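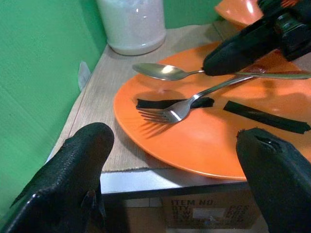 Orange plate with three pieces of silver cutlery.

Table Manners Survey – README and data card

Maintained by Sanaa Bouazza and Shaimaa Benmoussa. Last touched in October.

What this is

A spreadsheet of answers to a short questionnaire on how people eat at home: what they eat with, where they put it down between bites, when salt goes on the food, and what they were told off for as children. We collected the answers in two towns, Druvadstead and Jaltasport. There is one row per household, 75 rows in all.

Read the section on problems before you use any of it. We have already seen one newspaper column and one wedding speech that leaned on this table harder than it can bear.

Why we made it

Etiquette books are full of claims about what "everyone" does. The oldest one we own, a household manual printed in 1834, says that a well-bred person never lets the spoon rest in the bowl. It gives no source. Modern websites repeat the same sort of thing with the same amount of proof. We wanted to see whether ordinary people follow any of these rules, or have even heard of them.

We don't think we answered that. We do think we have a fair idea of how hard it is to ask.

Files

households.csv – the main table
questions.txt – wording of the questionnaire, both versions
notes.txt – free-text remarks, lightly edited to remove names and street addresses
changes.txt – corrections since the first release

The old file called rules_ranked.csv is gone. It put etiquette rules in order of "importance" using a score one of us made up on a train. Please don't ask for it back.

Columns in households.csv

id: A number with no meaning. It isn't the order in which people answered.

town: D or J. Nine people in ten will want to compare the two towns. See below for why that's a bad idea.

tools: What is used at the main meal, as the household wrote it. We left the spelling alone. "Fork and spoon" and "spoon and fork" are kept apart, as some people told us the order mattered to them. We doubt it matters to anyone else, and you can merge the two.

rest: Where the tools go between bites. Allowed values are plate, bowl, table, hand, other, blank. "Other" was mostly used for a napkin.

salt: before_tasting, after_tasting, in_cooking_only, never, blank. Treat "never" with suspicion. Several homes that ticked it also complained in the remarks about running out of salt.

told_off: Free text. The best column, and the least useful for counting.

guests: yes if the household says it eats differently with company. Nearly all of them say yes. What they mean by company runs from an aunt to a bishop.

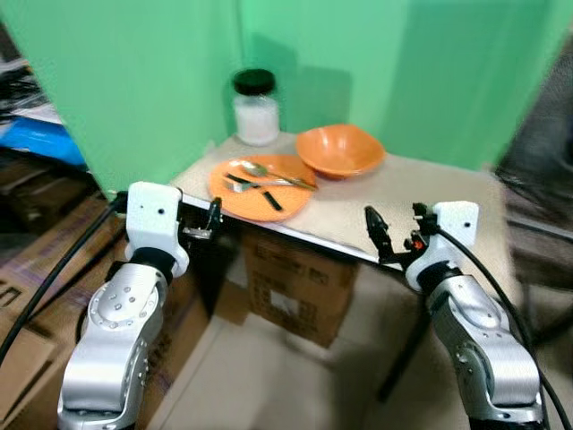

Spoon, fork and chopsticks on the plate, jar and bowl to the rear.

Mixed settings

The printed questionnaire asked people to tick one kind of tool. This was our mistake. Plenty of homes put out more than one kind at the same meal and let each person choose, and those homes either ticked something at random or wrote in the margin. In the second version we changed the question to an open line. Rows from the first version have form = 1, and the tools column in those rows should be treated as half a guess.

Anyone who tells you that a household is a "fork household" or a "chopstick household" is selling something. People eat noodles one way and soup another, then finish the leftovers over the sink with whatever is clean.

How it was collected

Paper forms were left at the library in Druvadstead and at a Saturday market in Jaltasport. A box stood beside them. There was no interview and no follow-up. People filled in the form if they felt like it, which already makes them an odd bunch.

Volteo, a print shop, ran off the forms for free. They had no say in the questions and haven't seen the answers. Typing was done twice, once by each of us, and the two copies were compared. Where we couldn't agree on a word, the cell is blank and the remark file says so.

Known problems

The sample isn't a sample. It's whoever passed a table or a library desk and had a pen. Don't compute a margin of error. You will get a number and it will mean nothing.

The towns can't be compared. The market crowd filled in the form standing up, many with food in hand, and skipped the back page. The library crowd sat down and wrote essays. Most of the gap between D and J is likely to be chairs.

People report manners, and we never watched a meal. The one check we have is a set of 4 households that answered twice, some weeks apart. Their answers on salt didn't match in most cases. We find this more interesting than anything in the main table, though four homes prove very little either way.

The word "supper" confused readers. Some took it as the main meal and some as a snack before bed. Form 2 says "the biggest meal of the day" and the trouble went away, or at least became quiet. 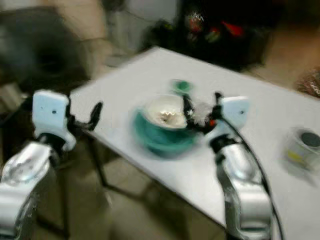 The "rest" question has a problem of its own. It assumes people put their tools down at all. A few remarks say outright that they never do, and one asks what kind of person would. We added "hand" as a value after the fact and went back through the first forms to apply it, which means some of those codes are our reading of a remark. They carry a star in the notes file.

Things we would not use it for

Claims about nations, religions or classes. We didn't ask about any of them, and guessing from the tools column is lazy. Claims about how manners have declined are out too – there is no earlier table to compare with, only the manual, and its author may well have been describing a dinner that never took place.

It also shouldn't be used to train or grade anything that is meant to tell polite from rude. We had one such request. Our answer was no.

What it might be good for

Writing better questions. Teaching a class about bad surveys. The told_off column is good reading, and would suit anyone collecting family sayings.

Version notes

Version 6 is the current one. It fixes a shifted column that had swapped rest and salt in part of the Druvadstead rows. If your copy has people resting their forks "after_tasting", throw it out and download again.

A search tool for the remarks, called Gaber, lives in its own folder. It works on plain words only and misses plurals.

Reuse

Free to copy and change. Say where you got it, say which version, and keep the known problems attached. Corrections are welcome, with the row id. General opinions about elbows on the table go in the remarks thread, where there are plenty already.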